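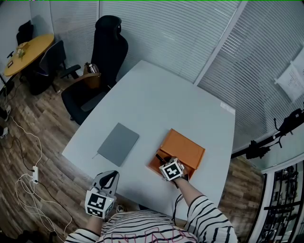

*Fig. 73. Orange box with its lid open, notebook to the left.*

## 6.2 Setting up a desk for note-taking

The Jesis planner is sold as a cure for lost paperwork. It won't find anything you put in the wrong drawer, so sort out the desk first.

1. Clear the desk completely. Wiping round the piles doesn't count.
2. Put the box on the side of your writing hand. The Cassim leaflet says the left for everyone, and offers no evidence.
3. Lay the notebook beside it, closed, with one pen. A second pen is allowed - a pot of them is how the trouble starts.
4. Write the date on page one and skip the "goals" page. It can be filled in later, if you still believe in it.

**Note:** The planner has 629 numbered tasks. Rajeshwari Chettiar, who tested it at our Wukodville office, used 79 of them and missed none of the others.

**Caution:** Don't keep passwords in the notebook. The elastic strap is described as "secure" on the sleeve. It is elastic.

5. At 1745, or whenever you stop work, put loose papers in the box and shut the lid.

Refills made by Ustov fit the rings, though the holes may need a firm push. See 6.3 for labels.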